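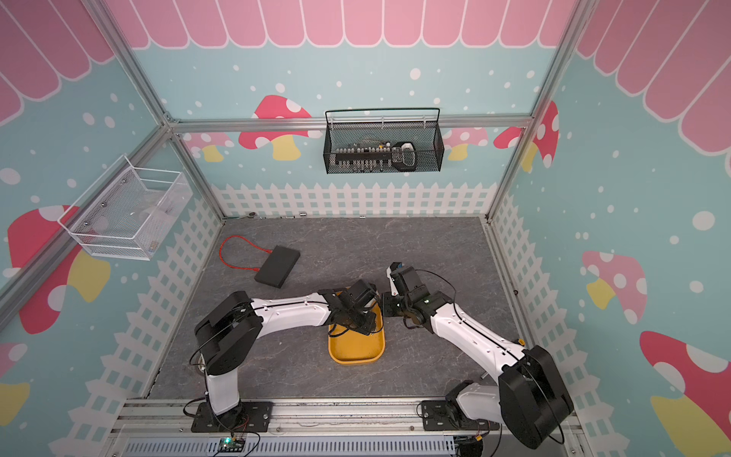 The two-arm station in Sendcombe, with the yellow tray below the left gripper.

Imani Lyimo keeps the equipment budget for the training workshop in Sendcombe, and she keeps it in a paper notebook. When I visited her on 21 Jul 2021 the notebook was open at the page for the next purchase, a second station like the one already standing at the end of the room. The page had many corrections.

"People send me a price for two arms and they think it is a budget," she said. "The arms are the easy line. They have a price, you can telephone and ask it."

More difficult, in her experience, is all that stands near the arms. She has a separate page for the aluminium profile, the brackets, the screws, the cable duct, the baskets and the printed wall covering. In the first plan these were written together under one word, "other", and the sum beside it was a guess. She did not want to tell me the guess. The real cost was almost 30 per cent of the whole order.

I asked if the wallpaper with mushrooms was a necessary expense. She answered quite seriously that walls are part of the order, and that it was the cheapest thing on the page. "We had a quotation for plain grey panels from Clalluretti and it was higher. So we have mushrooms. I like them very much."

The supplier for the second station is not yet decided. Sabbagh offers a complete package with delivery and one day of installation. Clalluretti sells the parts separately and leaves the assembly to the customer. Lyimo has made both calculations, and she says the difference becomes small when she adds the hours of her own colleagues, which the workshop in Wedthorpe forgot to do last year. They had to ask for more money after 3 months, and the answer was slow.

"I always ask who will tighten the screws, and who pays this person on that day," she said.

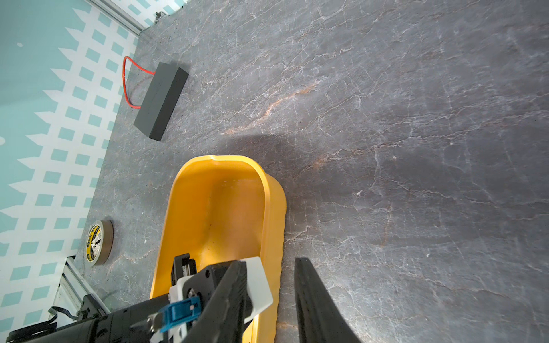 Gripper over the tray, with packing tape and a black box with a red cable on the worktop.

We spoke also about small objects. For the handling exercises the workshop needs trays, tape, boxes, cables and bottles, and these are not in any catalogue for robots. Lyimo buys them in ordinary shops and collects the receipts in an envelope. In the new budget they have their own line, with a fixed amount for each month. She considers this her best improvement.

Spare parts were the last subject. She wants to order gripper fingers together with the arms, because a later small order carries the same delivery charge as a big one. For cables she has no rule yet.

The order must be signed in September. Until then she will ask Sabbagh to write the training hours as a separate item, so that she can compare them. "If they say it is included, I ask again," she said. "Included is also a price."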